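Packing on the bed

12 August 2019

We are moving in September, from the flat above the bakery to a small house in Cundudcombe. It is only 16 kilometres, so everybody tells me it is an easy move. I do not find that any move is easy. When you go far away, you have to decide what you really want to keep. When you go only a short distance, you think you can take everything, and then you take everything, and the new house is full on the first evening.

I have moved 5 times since I came to this country and I was bad at it every time. The worst was the second one, when I packed in one night with black rubbish bags and I could not find my winter shoes until spring. After that I promised myself to begin early. So I have begun early, with the small things, and I want to write down how I do it, also for myself when I forget.

My mother packed always on the bed. I used to think it was because our home had no big table, but now I do the same and I understand her better. A bed is the right height if you sit on the side of it, the things do not roll away so quickly as on a table, and in the evening you must finish, because you want to sleep there. On the floor I can leave a mess for two weeks. On the bed I can leave it only until ten o'clock.

I put a blanket first, then a mat on top of it, so that nothing sharp or sticky touches the bedsheet. Then I bring one drawer or one shelf, never two, and I empty it completely. 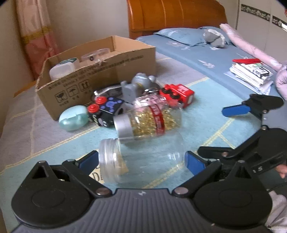
Small things take more time than furniture. A wardrobe is one decision, but the shelf beside our bed was a whole afternoon. I had out the light blue mat with the yellow lines, and on it a jar of golden capsules with a red label, an empty plastic jar, the pale teal case, and the toys, which live everywhere in our home and belong to no shelf at all. The box stood open behind them with a white container with a green lid and a glass bowl already inside. I reuse cardboard boxes from deliveries, so the printing on this one is in Chinese and says nothing about what I put in it. I write my own words on the top with a thick pen.

Empty jars are my weakness. I cannot throw away a jar that has a good screw mouth. In the old kitchen I had more than 20 of them under the sink and I used perhaps three. This time I made a rule: an empty jar may come with us only if something goes inside it today. Buttons, hair bands, the little keys for the radiators. If I find nothing for it before the evening, it goes to the recycling. It is a hard rule for me, but the rule has already saved one entire box.

With toys I have a different rule. I do not sort them when the children are at home. I tried it once and each broken car became suddenly the favourite car. I also do not throw them away in secret, I think it is not fair. I put the ones nobody plays with in a bag, and the bag waits on top of the wardrobe for 12 days. When somebody asks for a toy, it comes back. The soft toys do not go in any box before the last morning. They sleep on the bed until the van is here.

For glass I have tried many things. Newspaper is cheap, but it makes the hands black and you have to wash every bowl again. Tea towels are better, and you must pack them anyway. One bowl, one towel, and socks in the space that is left. My neighbour gave me a roll of Durix paper from her own move, and it is good and thick, but I keep it for the plates, as there is not so much of it.

The van is from Duman, a small firm near the station. The man on the telephone asked how many boxes we will have and I said I do not know. He was quiet for a moment — I think he hears this often — and then he said he will write "normal". I hope that we are normal.

On every box I write the room where it goes, not the room where it comes from. This I learned from the Zitunen leaflet that was in our letter box, and it is the only thing in that leaflet that I use. For example, the box from the bedside shelf goes to the kitchen, as the bowl is in it and the bowl is bigger than the rest.

Still to do this week: the medicine drawer, the sewing things, the cupboard in the corridor that does not close. I leave the books to the end. They are heavy but they are simple, and I would like to have something simple at the end.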